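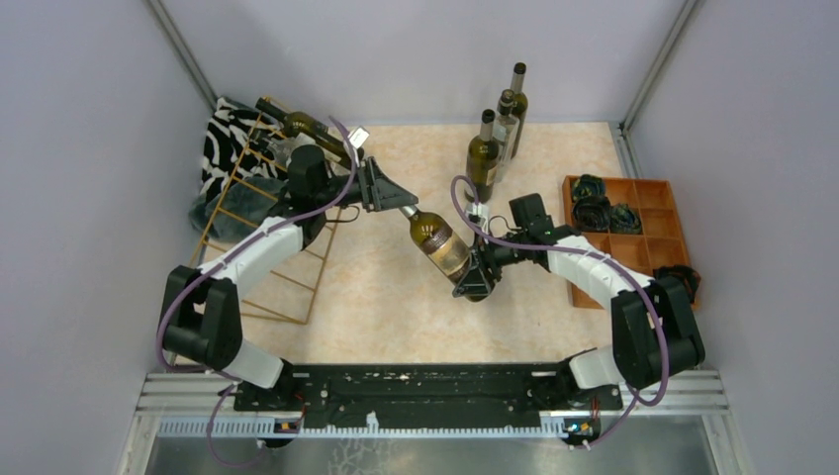 Bottle storage, bench two

Sunday, March 3, 2019
Entry by Harsh Chaudhary

The wine bottles kept for the Hastamberg label study were reviewed this morning. The register lists them under reference 3674, and the entry has been carried over to the new page without amendment.

The bottle handled at the bench is dark olive-brown, with a cream-and-gold label around the middle of the body. The label has faded. Its condition should be recorded under "colour loss" and the column for tears left blank until it has been examined under the lamp. Colleagues are asked not to wipe labels of this type with a damp cloth, whatever the older Serngate sheet recommends.

Bottles are to be held by the body when they are moved. Contact with the label should be kept to a minimum, and the neck is not to be used for lifting. The beige marbled mat remains in place as the working surface. It is to be brushed before each session and checked for grit.

Outstanding matters:

Costateo has yet to confirm the delivery date for the divided crates. Order 1085 refers.

Shelf 7 is reserved for bottles awaiting relabelling. Two colleagues have used it for general storage and have been reminded.

The Kushwaha adhesive samples are to be kept until July.

Lamp examination to follow. Results to be entered on the facing page.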